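Flomuden: Bimanual Toast Handling with a Tabletop Humanoid

Student project report, Hultadwood Robotics Club

1. Background

The project started in July as a follow-up to the club's cup-stacking work. Cup stacking uses one hand at a time, and the second arm mostly stays parked. We wanted a task in which both arms share a workspace, the object is soft, and the order of steps matters. Toast met all three conditions. A slice of bread deforms under light pressure, sheds crumbs, and changes stiffness once it has been heated, so a grip tuned on fresh bread can be wrong for the same slice later in the run.

The task was defined as follows. A slice starts on a tray. The robot picks it up, inserts it into one slot of a toaster, presses the lever, waits, removes the slice and returns it to the tray. The code name Flomuden covers the controller, the recorded demonstrations and the test scripts.

2. Hardware

We used the club's two-arm platform with its multi-fingered hands. Vision comes from the head camera only. Wrist cameras were considered and dropped, as the cable routing along the forearms was already crowded and every added cable reduced wrist rotation.

The toaster is a household two-slot model and was not modified. An early plan replaced the lever with a relay, but that would have removed the hardest contact step from the task. The tray was chosen for contrast with the table. Its position is not fixed between runs; the operator sets it down by hand, at whatever angle it lands.

3. Method

Demonstrations were collected by teleoperation. Two operators took turns. In total 200 demonstrations were kept after review. Runs in which the bread tore were discarded, while runs in which the slice went in crooked and was corrected were kept, on the theory that the policy needs to see recovery.

The controller is split into three stages: insert, press, extract. Each stage has its own policy, and a small state machine named Ionescu handles the transitions. A single end-to-end policy was tried first. It learned to insert well but often started extraction before the lever had been pressed, apparently reading an inserted slice as a finished one. Splitting the stages removed that failure.

Grip force is limited in software. The limit for extraction is lower than the limit for insertion, because toasted bread cracks at the edge. Fingertip position is checked against a keep-out volume over the slots while the toaster is on. The volume is lifted only when Ionescu enters the extract stage - an operator must also confirm by key press.

4. Observations

Insertion was the most reliable stage. Most failures came from the slice being gripped too near one corner, so that it rotated on its way down and caught on the slot edge.

Pressing the lever was less reliable than expected. The knob is small and white against a pale body, and the detector lost it under strong overhead light. Adding demonstrations with the lamps moved helped more than changing the detector.

The waiting stage looks simple but needed work. Both hands have to stay clear of the slots and still be close enough to act. We settled on a pose with the hands open on either side of the toaster, the right one over the tray.

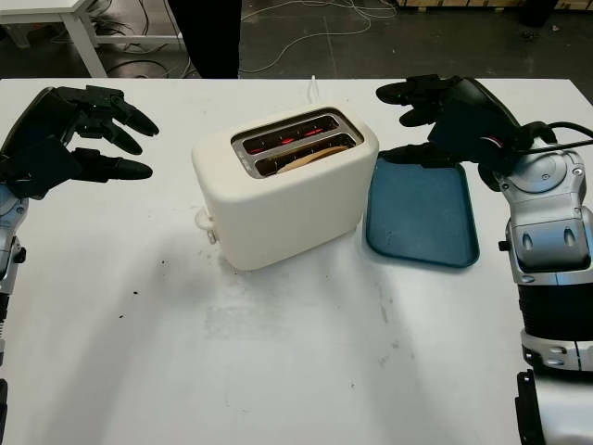

Győző Medve asked whether the waiting pose should be defined relative to the toaster or to the tray, given that the tray moves between runs and the hand above it would otherwise end up over bare table. At present the pose is fixed in the robot's base frame. A tray-relative pose was tested afterward in simulation and will be moved to the real arms next term.

Extraction remains the weak point. The upper edge of the slice gives the fingers very little to hold, and a failed grasp tends to push the bread further down. Raising the lever by hand before the grasp would help, but we have not yet recorded demonstrations of it.

5. Further work

- Tray-relative waiting pose on hardware
- Lever lift before extraction
- Slices of uneven thickness
- A crumb check between runs, as crumbs under the tray shift it during placement

The demonstration set will be stored on the club server under Ruvalness. Access requests go to Eusebio Escobar.

Related projects
Cup Stacking with One Arm: Final Report
Cable Routing Notes for the Two-Arm Platform
Getting Started with Teleoperation
Ruvalness: How We Store and Label Runs

This site uses cookies to remember your settings and count visits. By continuing to browse you agree to our use of cookies. Accept | Manage settings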